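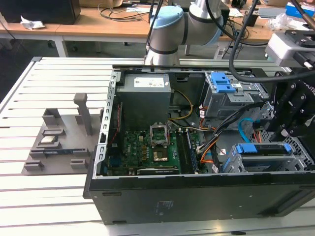 A desktop computer with its side panel off.

The Rorkach Road Notice

The letter came on Tuesday, September 24, 2024, and Funmilayo Osagie read it standing up in the hall with her coat still on. It was from Menico, who managed the building. It said that the lift would be out of service until December and that residents on the upper floors should make suitable arrangements.

She lived on the eleventh floor. Her flat was number 101, which made no sense to anyone who visited, but the numbers had been put up before the last two floors were added and had never been changed.

She took off her coat and put the kettle on. Then she went down the stairs to see Eero Väisänen on the second floor, because he had lived there longest and would know if the letter meant what it said.

He did not ask her in. He had the same letter in his hand.

"December," he said. "Last time they said a fortnight and it was the whole winter."

"When was that?"

"Before you."

She waited for more, but he was looking past her at the stairs.

"You'll be wanting your shopping carried," he said.

"I can carry my own shopping."

"I wasn't offering. I've got a hip."

She went back up. It took her a good while, and she stopped on the sixth floor, where there was a window and a ledge wide enough to sit on. She had never noticed the ledge. From the lift you saw only the doors. Outside it had started to rain on the bus station and on the roof of the old Tekleab warehouse, and a man was trying to fold a pushchair with one hand.

The next evening there was somebody on the ledge already. It was the young man from the ninth floor, Lenni Laitinen, with two bags between his feet and a bunch of leeks sticking out of one.

"Sorry," he said, and moved the bags.

"Stay where you are. I'll stand."

"There's room."

There was, just. They sat and got their breath back. He told her he worked nights at the bakery on Givament Street and slept until three, and that the stairs were worse going down when you were tired, which she had not thought about. She told him she had been a school secretary. He asked what a school secretary did, and she said everything, and he nodded as if this was what he had expected.

After that they met there most days at about the same time. Neither of them arranged it. Sometimes Chenxi Yuan from the floor above hers came through with her little boy, who counted the steps aloud and got a different number every time. She would put him down on the ledge for a minute and rub her shoulder. Once she had a flask of tea with her and they passed the lid round.

"My sister thinks I should move," Chenxi said.

"Would you?"

"Where to?"

The boy wanted to know why the rain went sideways. Lenni said it was the wind. The boy said he knew about the wind.

In the middle of October somebody left a cushion on the ledge. It was brown and had a button missing. Funmilayo thought it was Lenni, and Lenni thought it was Chenxi. A week later there was a second one, green, and a folded newspaper with half the crossword done in capitals. Funmilayo filled in 12 across and left the pen.

The next day the rest of the top corner had been done, in the same capitals.

She went down to the second floor and knocked.

"It's you doing the crossword," she said.

"I do the crossword every day," said Eero Väisänen.

"On the sixth floor?"

"The light's better."

"You've got a hip."

"I go slowly," he said. "I've nowhere to be."

She asked whether he would like some soup, as she had made too much. He said he didn't care for soup. Then he said what sort, and she told him, and he said he would come up as far as the window for it but no further.

The lift engineer was called Akash Srivastava and he came at the end of November with a long metal box and a radio. He worked for four days. On the last afternoon he rode up and down with the doors opening at every floor, and when they opened at the sixth he saw four people and a child on and around a window ledge, eating from bowls.

"It's working," he told them. "You can use it now."

"Thank you," said Funmilayo.

He held the door for them with his foot. Eero was looking at the crossword. The boy had soup on his sleeve and Chenxi was wiping it with her thumb – she did not look up.

"I'll send it back down, then," said the engineer.

"If you would," said Funmilayo, and passed Lenni the bread.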